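Counter days

I finally got to spend a whole week behind the counter at my aunt's shop in Murkitdale, and I have so much to say about it that I'm typing this with my shoes still on. If you've been reading since January you know I've been begging for this. Aunt Chrysanthi kept telling me the shop was too small for two people. It is! We bumped elbows the entire time and I loved every minute.

First, the scanner. For years she ran everything off a handwritten price list taped inside a cupboard door, and then last winter she bought a little dome scanner and spent her evenings typing in products, some 300 of them. I expected to miss the price list. I don't miss it at all. There's a beep for every gum and biscuit and bar of soap, and after a while your hands start finding the barcodes on their own. Chip bags are the hard ones because they crinkle and the lines bend. You have to pull the packet flat with your thumb and tip it a bit until it catches. My record is seven items without a single second try, which my cousin Magdalini says is nothing, but she's been doing it for months.

Then there's the candy, which gets the best spot on the whole counter – right where small people can see it while the grown-ups hunt for their wallets. I think I could write a whole post on candy boxes alone. The cardboard ones with the lids torn back are perfect just as they come, no jars or trays needed, and all those pinks and greens look so cheerful side by side. 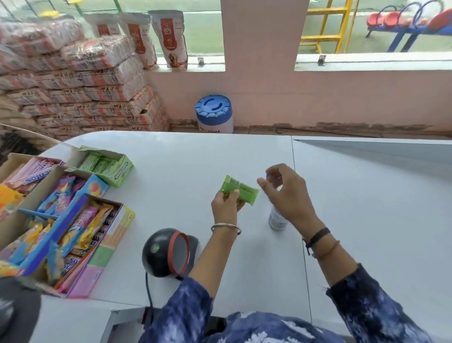

Photo: Chrysanthi Manolakis

Mentos at the back, Doublemint next to them, and then the bright little wrapped ones toward the front. I moved the boxes on my second day so the gum was closest to the customer, and my aunt moved them back before lunch without saying a word. Fair enough. She knows who buys what. The gum people will reach for it wherever it is, and the kids won't.

I also have a real soft spot for the pink wall. She painted it herself the year she opened, same color on the pillar between the windows, and yes, there are water stains down along the bottom that we're going to deal with once it's cooler. I've already been to Katsaros for paint cards and come home with way too many. She wants the exact same pink. I held up about a dozen against the wall and they were all wrong, so if anyone knows how to match an old paint, please tell me in the comments!

The other thing I didn't expect to enjoy is the view. You look straight out over the green turf and the play equipment, so there's always something to glance up at between customers. The window ledge is where the dog biscuits live, and I'd like it on record that I sold two pouches to a man who only came in for matches.

Next time I want to learn the ordering. My aunt does it over the phone with Tresteck and it takes her 60 seconds flat, all from memory. I wrote down as much as I could and I still can't read half of it.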